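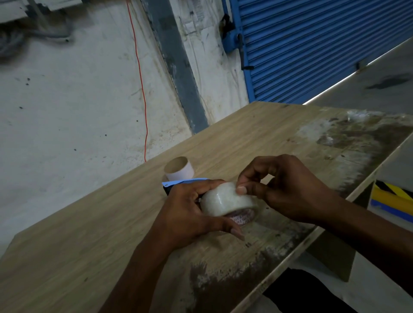

Grostia to issue remastered catalogue of electronic producer Noémie Bergeron

RUTPORT, January 26, 2020

Grostia, the independent electronic music label, will reissue the first four albums by producer and DJ Noémie Bergeron on vinyl and as digital downloads. The albums have been out of print on vinyl for some 40 months. All four have been remastered from the original stereo mixes.

Remastering was carried out by Bernd Stüber at Poon, the label's regular mastering studio. Separate masters were prepared for each format. The vinyl masters have reduced level below 80 Hz in the side channel, and the running order of the second album, Harbour Tables, has been changed so that its two loudest tracks no longer fall at the end of a side. The digital masters keep the original order. No parts have been re-recorded.

"The earlier pressings were cut from the same files as the CD, and there was audible distortion on the inner grooves," said Stüber. "We went back to the mixes and lowered the overall level. Listeners will need to turn the volume up slightly."

The vinyl edition is limited to 800 copies of each title. Each copy includes a printed inner sleeve with track notes by Wing-sze Mok, who wrote the sleeve text for the original releases. Mok has corrected several equipment credits and added the recording locations, which were left out first time.

The third album, Low Water, gains two tracks. One is the long version of "Slipway", previously played only in Bergeron's DJ sets. The other is a remix by Feng-yi Yau, completed in December. Both appear on side four of the vinyl and at the end of the download.

Bergeron will take questions from listeners in a live text session on the Zaneo streaming service during the week of release. Questions may be sent in advance through her artist page. The session will run for one hour and a transcript will be kept on the page afterwards.

"Most of the messages I get are about how a certain sound was made," said Bergeron. "I kept my session notes, so I can answer a fair number of those properly."

Catalogue numbers run in sequence from GR 1616. Orders placed through the label's shop will be sent out in order of receipt. Customers who buy any of the vinyl titles will receive a download code by email on the day of release. Shops should order through their usual distributor.

Review copies are available to press in digital form only. Requests for review copies, cover artwork and interviews should be sent to Mercedes Ticona, Press Office, Grostia, Rutport.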